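Bimanual folding cell: right gripper does not release after overcurrent trip
Forum index > Arms and manipulators > Faults and safety

hegde_bench
Posted May 21, 2020
Two-arm tabletop cell, laundry folding. Arms share one base bar and one 12 V supply. Controller is the Pratov dual board, firmware 2.32, bus daisy-chained from the base out to each gripper.

Fault: during the first grasp on a t-shirt the right gripper servo trips on overcurrent. Expected behavior is torque off, arm holds position, left arm stops. What I get is torque latched at the last commanded value, fingers closed, and the left arm carries on with its trajectory. On the last occurrence the left arm pulled the shirt against a clamped right gripper for several seconds before I hit the stop. Shoulder seam torn, one finger bracket bent.

It happens on dark shirts more than light ones. The logged position error on the right gripper climbs before the trip, so the planner is asking for more closure than the fabric allows. 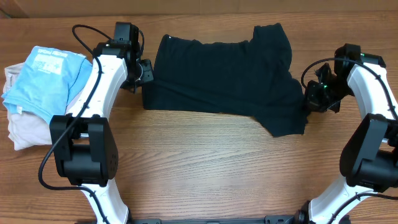 Stall threshold is at the factory default. I have tried lowering it. Trips come sooner, same latched behavior afterward. Power cycling the board clears it every time. A soft reset over the bus does not.

Has anyone seen a Pratov board hold torque through a trip?

torque_ripple
Yes, on 2.32 only. The trip handler writes torque-off to the servo ID that faulted, but if the bus is busy with a sync write the packet is dropped and there is no retry. The servo keeps the last goal. Go back to the previous firmware and see if it clears.

hegde_bench
Previous firmware does not support the second arm on my board revision.

ms_vendorthorpe
I would look at wiring before firmware. One 12 V supply for both arms plus grippers is thin. When the gripper stalls, voltage at the end of the chain sags, the servo browns out enough to stop answering but not enough to drop torque. From the host that looks the same as a lost packet. We ran into it in the Vendorthorpe lab in December and cured it with a separate feed to each gripper.

How long is the cable from the elbow to the gripper, and is it strained anywhere? A loop that opens and closes with the elbow will work a connector loose over time.

torque_ripple
If it browned out it would reset and come back limp. Servos in that family boot with torque disabled. He says the fingers stay closed.

ms_vendorthorpe
They boot limp if they fully reset. Partial sag on the logic side does odd things. I have scope traces of a servo that held torque and ignored every read for the length of the stall.

torque_ripple
Then the host should see timeouts. Are there timeouts in the log?

hegde_bench
Pulled the log for the last run. There are 52 read timeouts on the right gripper ID, starting after the trip flag. No timeouts before it. Status LEDs on the gripper stay lit throughout. Supply voltage at the board does not move, but I am not measuring at the gripper end.

ms_vendorthorpe
Measure at the gripper end. Board voltage tells you nothing about what the last servo sees.

k_lindgate
Both of you may be right about the cause and it does not change the main problem. The left arm kept moving. One servo failing to release is a nuisance. A second arm pulling on a workpiece with the first one clamped is a safety defect, and it would be the same defect with a hand in there.

Do not depend on a bus packet for the stop. Put a contactor on the motor supply, driven by a watchdog that the host has to refresh. Missed reads from any servo, the watchdog drops, both arms lose power.

torque_ripple
Both arms lose power and fall on the table. No brakes on these.

k_lindgate
They fall a short distance onto a shirt. I accept that. Park the elbows low in the work pose if it bothers you.

torque_ripple
With a camera mount or a person under them I would not accept it. Software stop on the healthy arm first, then cut power after a delay.

hegde_bench
I will do the delayed version. Also found that the Milla planner treats the two arms as independent once the grasp phase is marked complete, and it marks it complete on gripper current, so a stall reads as a good grasp. That explains the left arm carrying on.

Next steps: meter at the gripper connector, separate feed to the right gripper, grasp check on position as well as current. Running at reduced speed with the stop in reach until then.

ms_vendorthorpe
Replace the bent bracket before you take any numbers. Misaligned fingers will raise the current by themselves.

hegde_bench
Bracket is on order. Minimum quantity was 2, so the left one gets changed too.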